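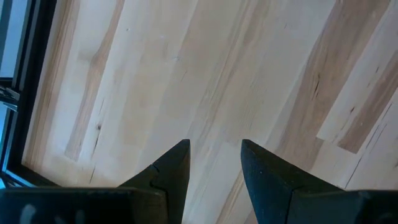 Table Setting and Clearing Study – Participants Wanted

Nulidach is looking for adults to take part in a paid study on how people set, clear and stack everyday tableware. The study is run from our Grinus Street site and continues through August.

What you will do

You will work at a table with plates, bowls and trays of different sizes. We will ask you to set places, clear them again, and put the pieces where you think they belong. Some tasks have a fixed order, and some are left up to you. There is no right way to do it. We want to see the way you would do it at home.

A session lasts 90 minutes, including a break. Each participant comes in for 3 sessions, and there must be at least one night between them.

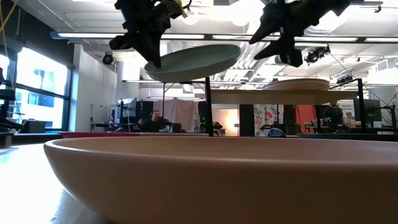
Most of the tasks use shallow bowls and flat plates, and you will move things between the tabletop and a raised shelf. The bowls are wide, so expect to use both hands for some of them. You may stand or sit, and you can change your mind partway through a session.

The room is shared. People will be working at desks while you do the tasks – they are used to visitors and you do not need to be quiet for them. If you would like to see the room before signing up, write to us and we will set up a short visit.

Who can take part

You must be 18 or older and able to lift a stack of five dinner plates without discomfort. Left-handed people are especially welcome, as we have few signed up so far. Restaurant or catering experience is fine but not needed. If you have had a hand, wrist or shoulder injury in the past year, please tell us when you apply.

People who took part in the Rovus drawer and cupboard study last spring may apply again.

Payment

We pay $344 for all sessions together, by bank transfer or check, after the last one. If you stop early, you are paid for the sessions you finished. Bus fare and parking are paid back separately – keep your receipts.

What we record

Sessions are recorded on video, with sound turned off. Recordings are stored under a number and not under your name. You will get the consent form by email before your first visit so you can read it at home. You can withdraw at any time.

How to apply

Fill in the short form on the Nulidach participant page and choose "Tableware" from the list. Give us a phone number and the times of day that suit you. Morning sessions fill up first.

We reply to everyone within 5 working days. The entrance is on the courtyard side, next to the Šimek building. Ring the bell marked "Studies" and wait inside the door.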